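Prunwood
Home Shop Care Guides Stories Stockists Contact

The Fulon Washable Wool Throw

March 1, 2018 | by Afia Ankrah

I've had a Fulon throw on the back of my couch since September and I still reach for it before any other blanket in the house. It's a mid-weight merino, woven in a herringbone so small you have to get your nose right up to it, and it drapes the way a good old blanket does after ten winters (this one did it on the first evening!). When Dymphna Ó Briain at the Flullel mill sent us the first bolt, we cut it up that same afternoon and fought over the pieces.

The best part, to my mind, is that you can wash it at home. The yarn is treated before it's spun so the fibers don't lock together and felt, and the weave is finished with a long, slow press. Mine has been through the machine more times than I'd like to admit – I have a toddler and a spaniel – and it still lies flat across the bed with the corners where they should be.

Size and weight

The throw is 41 inches wide without the fringe, and long enough to cover your feet and still pull up under your chin. The fringe is 3 inches, hand-knotted at both ends. We tried a longer one, and Konrad Tanner, our weaver, liked it very much, but it tangled in the wash and we went back to the short one.

Colors

Oat, Juniper, Brick, Slate and a deep blue called Figueroa. The blue was meant to be a one-season color and so many of you wrote in about it that it's now here for good. Oat is undyed, so it shifts a little from batch to batch. If you're buying a pair, order them together and we'll match them from the same bolt.

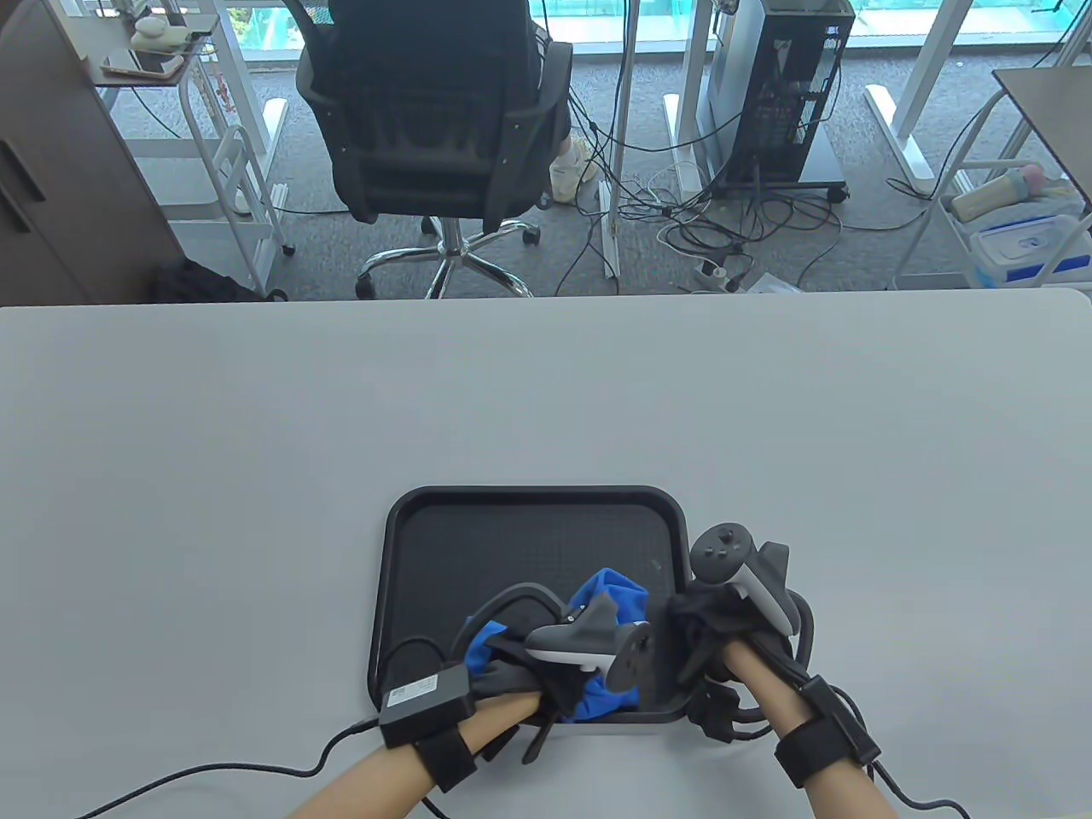 A bright blue cloth in a black tray.

Washing and drying

Use cool water, the gentle cycle and a small spoonful of wool soap. Skip the fabric softener. If you're washing by hand, let the throw soak for five minutes, squeeze it gently and don't wring it. Roll it in a towel to get the water out, then dry it flat, away from the heater. The darker colors can give up a little dye the first time, so wash those alone.

A bit of fuzz in the first few weeks is normal for merino. A sweater comb takes care of it, and it settles down after that. For moth season, we tuck a cedar block in the bag with it.

Ordering

Item number 2256. Each throw comes folded in a cotton drawstring bag, with a card of matching yarn for repairs. Please tell us the color when you call or write. Aisling Heffernan looks after orders and is very happy to snip you a swatch if you can't decide between Slate and Juniper. I couldn't, so I own both.

Last updated: March 2018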